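Vidard Replacement Finger Pads for Two-Arm Benches
Safety notice and product information

Article group: Grippers and spare parts
Sold by: Jedmont
Pack: two pads with screws
Last updated: Jan 10, 2025

Please read this page before you order or fit the pads. In July we received a report from the Doravska workshop, where a gripper did not open after the stop button was pressed. The arm held a carton and continued to hold it until the supply was switched off. No person was hurt, but a technician had his hand near the fingers at that moment, and we take the matter seriously.

The cause was found by Ihor Zinchenko of our service department. The fixing screw of one pad had come loose and moved out far enough to block the finger. The controller did not recognise this as a fault, so no warning was shown. Pads from batch 302 are concerned. The batch number is printed on the bag, not on the pad itself.

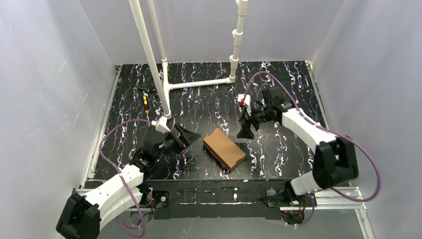
Two-arm bench with a small carton between the grippers.

What you should do if you have pads from batch 302:

Switch off the supply to both arms. The stop button alone is not enough.
Wait until the arms have come to rest and support them if necessary.
Remove the screws and throw them away, also when they look good.
Fit the new screws from the free repair set, article 26, and tighten them with a hand screwdriver. Do not use a power tool.
Open and close each gripper 20 times without a load.

If a finger stops or moves with a jerk during this test, please do not continue the work and write to us.
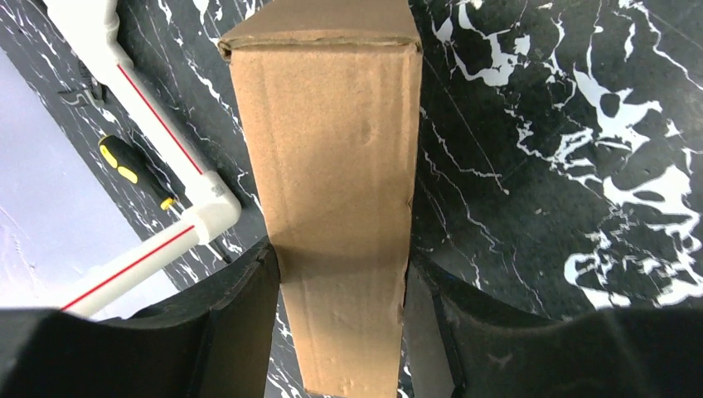

Light cartons need also some attention with the grip force. With the old pads many customers set the force higher than necessary, and this puts more load on the screws. We recommend to begin with the lowest setting and go up one step at a time until the carton does not slip. Soft cardboard can be pressed in before the controller notices any resistance.

The new pads fit all Vidard grippers from model 31 onwards. They do not fit the older Voß type – the holes are in a different position, and drilling new ones will end the warranty.

The repair set is sent without charge. Please give us the batch number and your delivery address. Pads which are already fitted can stay in use after the screws have been changed.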